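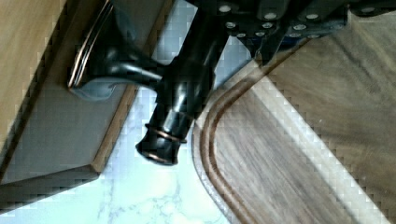

The faucet, lever end and base end both in view. The copper color is at the rings and along the rim of the lever.

From: Humaira Awan
To: the kitchen-refit list
Subject: Re: dark bronze faucet and pulls, do they wear the same?

Radosław Olszewski wrote:

> Hello all. I am redoing my mother's kitchen and she wants everything in
> dark bronze: faucet, cabinet pulls, maybe the towel bar. The faucet she
> likes is from Bastos and the pulls are Trikberg, so two makers. My
> questions:
>
> Will two makers' bronze match well enough that it does not bother her?
> She is picky about color.
>
> Does the finish come off? I have read about "living finish" and I do not
> know if that is a sales word.
>
> The pulls I am looking at stand off the door on a post. Her doors are
> older than mine and the stiles are narrow. Is there a problem with the
> round base being too wide?
>
> Also, where do people put everything while the work is going on? She
> drinks tea all day and will not go without it. The last time we painted
> in there we lost the sugar for a week.
>
> My budget for the hardware and faucet together is 400, which I think is
> tight but possible. I would like to have it done before the end of May.
>
> Radosław

Radosław,

I used the same two makers in my own kitchen, so I'll go through these in your order.

On matching. They match from across the room. Close up they don't, quite. The faucet is nearly black, and what color you get comes from the edges, which show copper. The upper ring on the body and the one at the flared end are the clearest. The pulls are dark in the same way and also glossy, and the coppery line is on the rim of the round base. Both makers leave the copper showing at the edges, and that is most of why they look like a set to me. If your mother lays a pull right against the faucet body in daylight she may see a difference. She will never have them that close once they are installed. My advice is to order one pull and hold it next to the faucet before you order the rest. Trikberg sells singles and I did it that way.

Check the word on the box, too. Trikberg calls theirs oil-rubbed bronze. I almost bought a different one listed as "dark bronze," and when I saw it in the store it was a flat brown with no copper in it at all. The name doesn't tell you much. You have to see the piece.

On the finish coming off. "Living finish" is a real term and it means the maker expects it to change with handling. Some are coated and some are not. Ask which one you are getting, in writing if you can. The ones without a coating get lighter where hands touch them, and on a faucet that will be the lever first. I wipe mine with a soft cloth and plain water. I don't use the orange spray or anything with vinegar in it near the bronze. My sister did, on hers, and she has a pale patch at the base that she now keeps a soap dish in front of.

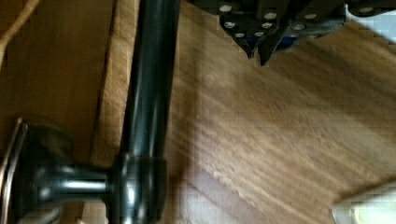 One of the pulls on its post. The round base is to the left, partly cut off by the edge.

On the pulls and narrow stiles. You are right to ask. The base on these is round and flares out, so it takes up more of the stile than the post alone would suggest. Measure the flat part of the stile only. If there is a groove or a step where the stile meets the panel, that doesn't count, and a base that sits half over a groove will look crooked even when it is straight. I cut a circle out of cardboard the size of the base and taped it to each door before I drilled anything. On two doors I moved the hole over a little toward the outside edge.

Things I would do the same way again:

Make a drilling guide out of scrap, with a fence on it that catches the edge of the door. Mark which side faces out, in pen, on both faces.

Put masking tape on the front before drilling and clamp a block behind, or the back will splinter.

Try the screws before you start. The ones that came in the bag were too long for my doors and bottomed out before the post was tight. The hardware store in Nulholm had shorter ones in the same thread. Bring a pull with you to the store.

Tighten by hand with a plain screwdriver. With a drill it is easy to spin the base against the wood, and then you have a ring in your varnish.

Things I would not do again: I started with the door next to the fridge, which is the one everybody looks at. Start under the sink.

You didn't ask about comfort but I'll mention it. A round bar on a post is easy to get your fingers behind. My old ones were cup pulls and collected crumbs. Against that, the bar sticks out further, and if you wear a cardigan you will catch the pocket on it. I have done this many times. On the drawer beside the stove I went back to a small knob.

On the faucet. Set it out near the sink before you shut off the water and check the base against the hole. Also check which side the lever is going to be on, and where it goes when it is fully open. A lever with a wide end like this one needs room behind it if it is a back-and-forward type, and I have read on this list about people who couldn't get full hot because the handle hit the backsplash. Put a towel down on the stone if you have stone. The faucet is heavy for its size and the finish can scratch on a hard edge.

For sealing the base I used the clear Plovex, a thin bead, and wiped it right away. The directions say to leave it alone overnight. I turned the water on at 3 in the afternoon the next day and had no leak. Someone else on here prefers plumber's putty, but putty can stain some stone, so find out what your mother's counter is first.

On where to put everything. I would say this matters more than the bronze, if she lives there while you work. We picked one surface for the things that are used every day and did not let any tools go on it. Everything else went in boxes in the hall with a strip of tape saying what shelf it came from. Your sugar would have gone on the daily surface.

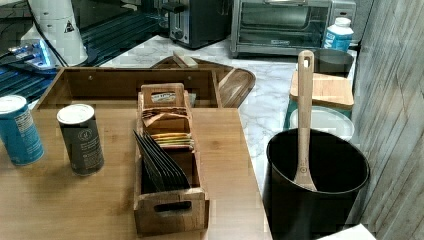
The tea things on the bamboo top, with the toaster and toaster oven on the back counter.

The tea caddy did most of the work. It is a long open wooden box with divisions in it and a raised center handle at the far end, so the tea can be carried into another room in one trip when the drilling starts. The packets stand on edge and you can read the colors from above. I had always thought of it as a thing for guests. It now lives out full time. The finger hole at the end is handy for pulling it toward you when the handle side is blocked.

Cans go next to the caddy, and anything with a lid that doesn't seal well goes into a cupboard outside the kitchen, on account of the dust. Sawdust from cabinet doors is very fine and it gets into open boxes. If you are drilling in the room, throw a clean dish towel over the tea. I used a shallow wooden tray for small loose items, and it is a good place for screws at the end of the day too, provided they go back in their bag before breakfast.

Leave the toaster and the toaster oven where they are if they are not under the doors you are working on. I moved ours to the dining room the first time and we blew a breaker there, running the toaster and the kettle together. With a toaster oven you can get through a week of no stove without much trouble.

On the budget. 400 for both is tight, as you say. I can't give you current prices because mine are old by now. What I can say is that the number of pulls is what gets you. I planned on 21 and needed 22, having forgotten the narrow door at the end that we never open, and the single extra one cost more in shipping than in metal. Walk around the kitchen with a pencil and touch every door and drawer before you order. Get one spare. If the total runs over, I would keep the faucet and put off the towel bar.

If your mother's old pulls have two screws and the new ones have a different spacing, write back before you drill. There are a couple of ways to deal with the old holes and it depends whether the doors are stained or painted. You didn't say which.

I have the cardboard circle and the drilling guide in the garage still. The guide is for my doors, so the offset will be wrong for hers, but you could copy the shape. I can measure it and post the dimensions this week.

Humaira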